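Ticket 1665: Shared label printer in stores drops jobs after the first page
Category: Printers and scanning > Network printing > Resolved
Raised by: Archie Munro, Nondton stores
Handled by: Dougal Rennie

Reported problem
The label printer at Nondton prints the first label of a batch and then stops. The queue on the PC shows the job as sent. No error on the printer's panel, and the light stays green. Turning the printer off and on gets one more label out, then it stops again. Single labels are fine. It began after the switch in the stores cupboard was replaced. The Dirurham site has the same model and the same label template and has no trouble.

Log

23rd October, first look
Connected to the stores PC remotely. Cleared the queue and sent a batch of seven labels from Tikero. One came out. Sent the same batch from a plain text editor, and one came out again, so Tikero is not the cause. Asked Archie to print the configuration page from the panel. It printed in full, both sheets. The print head, the roll and the gap sensor are therefore probably all right and I have left them alone.

Second look
Archie swapped the network cable for a new one. No change. Moved the printer to a different port on the switch. No change. Connected it to the PC by USB and the batch of seven printed without a pause. That puts the fault somewhere between the PC and the printer's network card.

Archie asked whether the driver could be the trouble, as it had updated itself. I rolled it back to the version Dirurham uses. Still one label on the network. Put the newer driver back on.

Third look
Ran a continuous ping to the printer from the stores PC. Replies were steady until a batch was sent, then two were lost, then replies came back at a much slower rate. Checked the address in the router's list. The printer had 231 as the last part of its address, which is what the label on its lid says. The same number was also down against a second device, a Dow handheld scanner that is normally kept on charge in the office. The scanner had been given a fixed address by hand at some point — there is no note of who did it or when.
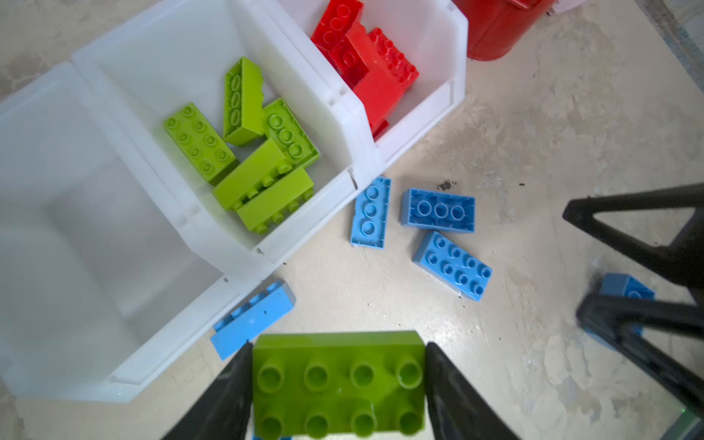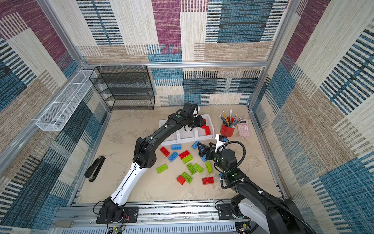
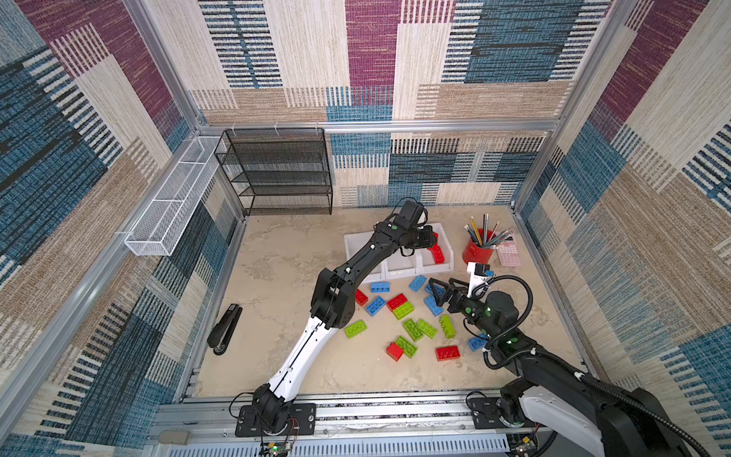 Asked Archie to switch the scanner off fully and take it off the charger. Sent the batch again over the network. All seven labels printed. Turned the scanner back on and the fault returned on the next batch. Did this twice to be sure.

Cause
Two devices were using the same address. The old switch was slow to notice the scanner and mostly kept sending traffic to the printer. The new one updates its table as soon as the scanner speaks, so the rest of the print job went to the scanner and was thrown away. I can't prove the part about the old switch now that it has gone for recycling, but it fits the dates.

Fix
1. On the scanner, open Settings, then Wireless, then the site network, and change the address from Manual to Automatic.
2. Restart the scanner and check that it has picked up a new address.
3. On the router, reserve 231 for the printer.
4. On the stores PC, delete the waiting jobs and restart the print spooler.
5. Send a test batch.

Archie did steps 1 and 2 and I did the rest. Test batch complete. He then printed the outstanding bin labels for the afternoon's goods in and had no stops.

Still to do
The address list for Nondton has not been checked since January. I will go through it and move anything else with a hand-set address over to a reservation. Opened as a separate job so this one can be closed.

Status: closed, with Archie's agreement.

Comments

stores_nights
Had this on our packing bench printer. Same thing, one label then nothing. It was a card reader for us. Thanks for leaving the steps up.

P. at Dirurham
Is it worth reserving addresses for the scanners as well, or just leaving them on automatic?

Dougal Rennie
Automatic is fine for the scanners. Nothing needs to find them by address. Printers should be reserved.

labelroll
Tried step 4 and the spooler wouldn't restart until I had emptied the spool folder by hand. Worked after that.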